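Chapter 5
Wrapping Things Up: Paper, Cloth and Film

When I was small, my aunt in Gurkstead kept a kitchen drawer so full of saved wrappings that you had to lean on it to get it shut. There was butcher's paper in there, and flour sacks, and bread bags folded into tight little squares, and she could tell you (at some length!) which was good for cheese and which would ruin it by morning. I've thought about that drawer a great deal while writing this chapter.

A wrapping has to keep some things in and other things out, and every material goes about it differently. Paper lets moisture through. Waxed cloth slows it down. Plastic film holds it back far better, and so bread in a bag stays soft but loses its crust.
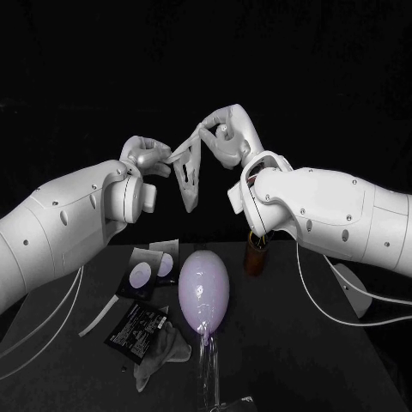
Film also has a memory of sorts, and you'll want to keep that in mind for the first exercise. Fold a piece hard and the crease stays, even after you smooth it with your palm. Look at the sheet pinched by its corner between thumb and index finger: it's translucent, with crinkles in it. Find a piece like it at home, hold it to a window, and write down what you can still make out through it.

Reader comments
Tariq Jadoon: My students loved the drawer story. Mine was a biscuit tin!
Orakzai: Is there an answer key for the window exercise?

Related chapters
Chapter 4: Jars, Lids and Seals
Chapter 6: Boxes That Stack

Contact | © 2018 Stolville | Back to top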